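Hurkura bimanual software, progress report for the second quarter
Friday, June 28, 2019

Hi all,

You asked for something shorter than the March report and with less math in it, so I'm going to try. The budget sheet went over separately. This one covers the software: what works, what doesn't yet, and what I'd like to do with the rest of the grant period.

Quick reminder of where we were in March. We had two arms that could each do a decent job alone and would get in each other's way the moment they had to share a table. The planner treated the second arm as a moving obstacle, so each arm was forever waiting politely for the other one to leave. Bag packing was the task we'd promised you, and we could not do it at all, because packing a soft bag means one arm has to deal with the bag while the other one brings the stuff.

The scheduler

The biggest change is that the waiting game is gone. We threw out the old turn-taking code (I wrote it, so I'm allowed to say it was bad) and replaced it with a single planner called Grevico that plans for both arms at once. It still gives each arm its own job, but it knows what the jobs are for. If the left arm is on the bag, the right arm's goal gets written in terms of the bag opening, wherever that opening happens to be, and not as a fixed spot on the table. When the bag estimate moves, the goal moves too.

Planning for both arms together is slower, no way around it. We got most of that back by caching. Grevico keeps a library of 200 joint motions that it has already checked for collisions, picks the closest one, and bends it to fit. If bending fails it plans from scratch, and you can tell when that happens because both arms stop and think for 4 seconds. It's a long 4 seconds when you're standing there. I'd like to get it down, but it's safe and it's predictable, and I didn't want to hold up the rest of the work over it.

Perception

This ate most of the quarter. Fruit is easy! Our detector was trained on the grocery set from Hsueh, and play food with clear colors and a plain white table is about as friendly as it gets. The peach, the pear, the bread roll - the masks come out clean and the grasp points are sensible.

The bag is another story. A tan jute bag has no fixed shape, the folds look like edges, and the edges look like folds. The old approach tried to fit a box to it, and the box was wrong nearly all the time. What we do now is much more modest. We don't model the whole bag. We track two things only: the rim of the opening and the handle. The rim comes out as a loose closed curve with a confidence value on each piece, and the handle comes out as a strip with a direction. Everything downstream works from those, and if the confidence on the rim drops too low the right arm isn't allowed to start its approach.

The weave gave us grief as well. The depth readings over coarse fabric come back full of speckle, and for weeks the rim would wobble even with nothing moving. Smoothing over time fixed the wobble and then made the rim lag behind the bag, which is worse. We ended up smoothing only while the left arm reports that it's standing still. It's a simple trick and I wish I'd tried it first.
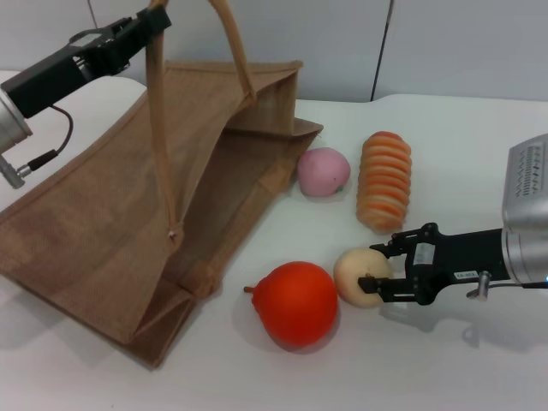

The reviewer's note from Zollham, which came in with the comments on the draft, asks why the two arms need to know anything about each other at all, and whether a simple script (left arm goes to the handle, right arm picks and drops, repeat) wouldn't do the same thing for a lot less money.

Fair question, and I went back and forth on it myself. A script does fine as long as the bag stays put. Ours doesn't. It's soft and it's light, so touching the handle can shift the opening, and dropping a pear in can shift it again. With a script you'd have to re-aim after every item anyway, and once you've written the code to re-aim you've written half of Grevico. The other half is about the arms not hitting each other near the opening, where they both want to be. I did keep a scripted mode in the tool as a baseline, partly because of this comment, and the comparison will be in the next report. If the script wins on the easy layouts I'll say so.

The same note asked about ordering, meaning which item goes in first. Right now Grevico goes for whatever it has the best grasp on. It doesn't know that you'd want the bread on top of the fruit, and it'll happily put a pear on a roll. There's a slot in the planner for a preference list and the list is empty. I'd rather fill it once the basics are solid.

Control

Less drama here. Both grippers now run the same control code, which they didn't before. The left and right sides had drifted apart through a year of small fixes, and I found one place where the same setting meant force on one side and position on the other. That explained a lot of squashed things.

For the handle we added a gentle mode. The gripper closes until it feels contact, then holds at low force and lets the arm give a little if the strap pulls. The tuning was done by hand and it shows: I'm happy with it on flat straps, and I haven't tried rope handles. For the fruit we use a two-step close. Touch first, check that the fingers met something at the width the camera promised, then squeeze. If the width is off, the gripper opens and the arm backs away the way it came in. That check catches most of the bad grasps before the arm has gone anywhere with them, and it was an afternoon's work. I should do more afternoon's works.

Tooling

I know you don't fund tooling as such, but this is where the hours went in the slow weeks, so it should be in here.

We now have a replay viewer. Every run gets logged with camera, joint angles, gripper widths, and whatever the planner was thinking at the time, and you can scrub through all of it on one timeline. Before this, finding out why a run failed meant opening log files side by side and squinting. The viewer also lets you swap in a new version of the rim tracker and run it over the old recordings, so I can tell overnight if a change made things better or just different. I do this before every merge now, and it has stopped me from breaking things at least as often as it has annoyed me.

The other tool is the labeling page for rims and handles. It's ugly, but it works in a browser, and it guesses the rim from the previous frame so that you mostly nudge points and hit save. We have 200 labeled recordings so far. I'd like more variety in them before I'd like more of them. They are nearly all on the same white table with the same gray wall behind, and I don't trust a tracker that has only ever seen one background.

What's not working

A few things, in no special order.

Lost rims. When the right arm comes in low over the opening it blocks the head camera's view of the rim. We coast on the last good estimate, and if the bag sags during that time we don't find out until the arm has moved off. Wrist cameras would help. Software alone won't fully fix it, though I have an idea for using the left arm's force reading as a hint that the bag has moved.

Letting go. Grevico has a plan for getting hold of the handle and a much weaker plan for releasing it. The strap can hang up on a finger. At the moment the arm opens, waits, and backs off slowly, and that's a patch.

Restarts. If one arm faults, both have to be homed and the whole task state is lost. It should be able to pick up where it left off, with whatever is already in the bag counted as done. The state is all in the log, so this is a matter of sitting down and writing it.

Money and time

We're 2 weeks behind the plan from March, all of it down to the rim tracker. I don't think we need an extension. What I'd like is your okay to move the remaining hours from the "rigid container" item over to soft bags. Boxes and trays were in the original proposal as a stepping stone, and we've more or less stepped over them - the planner handles a rigid box as a bag whose rim never moves, and I'd be padding the schedule if I spent a month on it.

If that's fine with you, the next stretch goes like this. Restart handling first, because it wastes the most lab time. Then release. Then a proper round of recordings on other tables and with other bags, followed by the scripted baseline comparison that Zollham asked for. The preference list goes last and may slip.

The code is tagged on the shared server and the replay viewer is linked from the same page. You'll need the new login, the old one was shut off when we moved. If the page asks you for a project code it's just hurkura, all lower case.

Give me a shout if you want to talk through the hours before you sign off on the change. I'm at my desk most mornings.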